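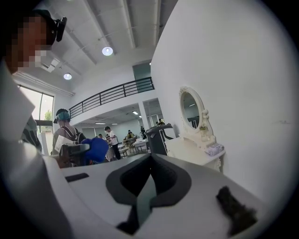 461 words · filed under Rooms

The hall on Skarthorpe Lane is two rooms pretending to be one. The main floor is open to the full height of the building. The back third sits under a mezzanine, with its own much lower ceiling, and the two halves have to be lit separately. I have been keeping notes on the lighting since July, mostly because Indira Subramaniam asked me why the long table always ends up in the wrong place.

Upper ceiling first. It is white, with long beams, also white, and round lamps. The beams help more than I expected. They break up the light from the windows before it reaches the middle of the floor, and the glare on paper is lower than in the old Condance building, where the ceiling was flat and painted gloss.

Under the mezzanine the lamps are rectangular fluorescent panels. These are a different shape from the round ones. I measured both with a borrowed meter, at table height, at 7 in the evening with the blinds down:

Open floor, center: 300 lux
Under the mezzanine, directly below a panel: 461 lux
Beside the square pillar: 80 lux

The pillar figure is the interesting one. It is a white pillar, so people assume the area near it is bright. On the side away from the panels it is the worst place in the building to read anything, and it is where the table gets pushed when someone wants floor space.

Daylight changes all of this. The windows are tall and dark-framed, with greenery outside, and on a clear morning the lamps could be off with no loss. They are usually on anyway. The switch for the upper ones is behind the coat rack and the label has come off.

The railing on the mezzanine is black metal with horizontal bars. I would have picked vertical. Horizontal bars throw long thin shadows when the low sun comes through, and the shadows fall across the table if it stands parallel to the balcony. Turning the table a quarter turn fixes most of it. Gerusico quoted for mesh panels to fit behind the bars, and the quote is still in a drawer upstairs, past the gray-framed door.

Current arrangement, for anyone setting up on a Friday:

Table on the open floor, short end to the windows. Paper and anything with small print on the window end. Bags and coats under the mezzanine, against the back wall. Both sets of lamps on after 4, upper set only before that.

I tried a Naidu clip lamp on the pillar for a week. It raised the reading to a usable level and put a hard reflection on every white surface within reach – sheets of paper included. It now lives in the kitchen.

Still to do: relabel the switch, repeat the pillar reading with the blinds up, and find out if the panels can take a warmer tube. The supplier's sheet lists two lengths and I have not been up the ladder to check which we have.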